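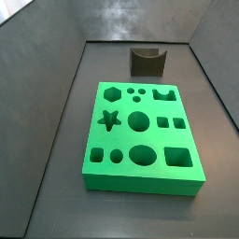 # Cutting foam inserts for shaped pieces

Applies to closed-cell foam slabs used as drawer liners, case inserts and shape trays in the workshop. The same method covers a puzzle tray for a playroom, a liner for sockets and drill accessories, or a fitted bed for kitchen cutters. Open-cell upholstery foam is a different material and tears when pocketed this way.

## Choosing the slab

Buy foam at least 15 mm thicker than the tallest pocket you plan to cut. A thin floor under a deep pocket flexes when the piece is pressed in, and after a few months it splits along the corner. If only thin sheet is available, cut the pockets right through and glue on a separate backing sheet.

Color matters more than it seems. A saturated slab (green, orange, yellow) under dark pieces shows a missing item from across the room. Black foam under dark pieces does not. Two-color laminate is better still for tools: the pocket floor comes up in the second color.

Density should be even across the sheet. Press with a thumb at the corners and in the middle. Reject anything with a soft spot, or keep it for packing.

## Layout

Trace every piece before cutting any of them. Paper templates are easier to move than lines on foam.

- Keep 12 mm between neighboring pockets, more beside a star point or any other sharp corner.
- Keep 19 mm to the outside edge of the slab.
- Put large round pockets near the center, where the foam is supported on all sides.
- Small round holes can be grouped. Three in a triangle take less room than three in a line and leave thicker walls against the next shape.
- Pieces with a flat base, such as an arch, go in with the flat side toward the user. They are easier to orient when returned.

Star and arch shapes need a decision about mirror image. A symmetric arch drops in either way up. A piece with one chamfered edge does not, so mark the top face of the template "T" and check it twice.

## Clearance

For hand use, cut the pocket 1 mm wider than the piece overall. That is 0.5 mm per side. Wood pieces get 1.5 mm if the tray lives in a garage, to allow for swelling in damp weather. Hard plastic can go tighter.

A pocket that grips the piece is suitable for a travel case. In a drawer it is a nuisance, and the foam lifts out with the piece.

Test each size on an offcut first. Foam compresses under the blade and springs back, so the finished hole is usually smaller than the line.

## Cutting

**Round holes.** Use a sharpened tube or a hole punch, turned by hand with light pressure. Do not drive it with a hammer. Hammering compresses the foam and gives a barrel-shaped wall. For large rounds, a hole saw run backward at low speed leaves a cleaner wall than one run forward.

**Straight-sided shapes.** Hexagons and rectangles are cut with a long snap-off blade against a steel rule. Start each cut in a corner and draw away from it. Make three or four passes. Renew the blade tip after every second shape.

**Stars.** Cut from each outer point toward the inner corner, never the other way. Overcuts at the inner corner weaken the wall and catch on the piece. A five-pointed star takes ten cuts and the order does not matter.

**Arches.** Cut the straight base first, then the two sides, then the curve. A can or jar of the right diameter serves as a guide. Join the curve to the sides with the blade vertical.

**Removing the plug.** If the pocket does not go through, set the blade depth with a strip of tape, cut the outline, then slice the plug into narrow strips and lift them out with long-nose pliers. Level the floor with a router bit if you have one. If not, a disk of 80-grit paper glued to a dowel works.

## Finishing

Vacuum the pockets with a brush nozzle. Do not blow them out, as the crumbs hold a static charge and settle on everything else. Fuzzy edges can be trimmed with curved scissors. Avoid a heat gun on thin walls.

Wipe with a damp cloth and a drop of dish soap. Solvent cleaners attack many foams, so try any new product on the underside.

## Storage and use

Set the slab in a box or drawer with sides taller than the foam. A piece left out of its pocket then stays with the tray. Allow a finger's width behind the slab for pieces that have been taken out and are waiting to go back. A slab cut wall to wall looks neater and is harder to lift for cleaning.

Store flat. A slab stood on edge over the winter takes a bow, and the pockets along the outside of the bend open up. Weighting it flat overnight recovers most of it.

Keep the paper templates in an envelope under the foam. When a piece is lost, the template gives the dimensions for a replacement.

## Faults

| Fault | Cause | Remedy |
|---|---|---|
| Piece tips when pressed | Floor not level | Sand floor, or add a thin foam shim |
| Piece hard to remove | No finger relief | Cut a half-round notch at one side |
| Wall tears between pockets | Spacing too small | Glue with contact cement, leave a day |
| Hole narrower at bottom | Blade leaned inward | Recut from the underside if through-cut |
| Slab creeps in drawer | Smooth drawer base | Four dots of double-sided tape |

Correction, May: the clearance for wood pieces was given in an earlier version as 1.5 mm per side. It is 1.5 mm overall. Thanks to Yhon Apaza for checking it.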